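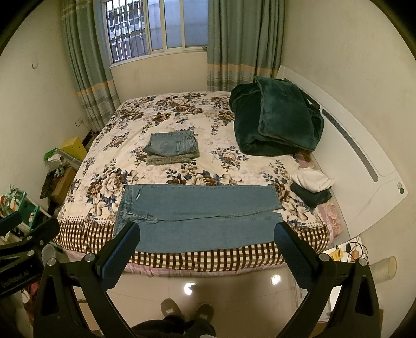
Tip 3: Lay the jeans flat before the first fold

In our folding study at Tiltar, Shanti Grewal compared two ways to begin, over 2000 folds in total. When the jeans were first spread flat, with the legs side by side, the robot policy learned the fold from fewer demonstrations. Starting from a heap, it often lost the hem.

At home the same order helps – flatten, put one leg on the other, then fold toward the waistband. Keep the finished stack farther up the bed.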